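Equipment planning meeting, 7/10/18
Gomunton site, second floor
Minutes: Shoshana Achterberg

**1. Simulation first, hardware second**

The group went over the tabletop setup in the simulator: one white arm at the table, with a plate, a book and a small glass object among the items laid out. Agreed to keep working in simulation until the gripper choice is settled. No arm will be ordered before then.

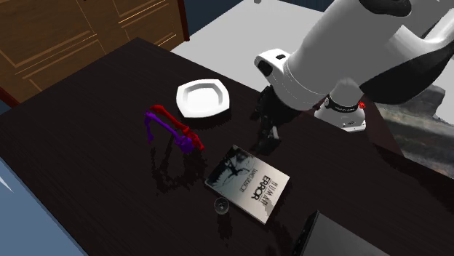

Vullanska quoted 24 weeks for delivery on a single arm with controller. Villaseñor can ship in 10 but does not include the mounting plate, which adds $667. Shoshana will ask both for a price on a second gripper and for spare fingers.

**2. Software seats**

The Atumlow license covers 35 seats and renews in October. Usage is well under that. Agreed to ask for a smaller package and move the difference to the hardware line.

**3. Bench and power**

The bench has to be bolted down before any arm goes on it. Facilities wants the base drawing first. The request for a separate circuit is in but has no date yet.

**Actions**

- Shoshana: revised quotes from both suppliers
- Shoshana: Atumlow renewal terms
- Base drawing to facilities once a supplier is picked

Item 4 (training budget) held over to the next meeting.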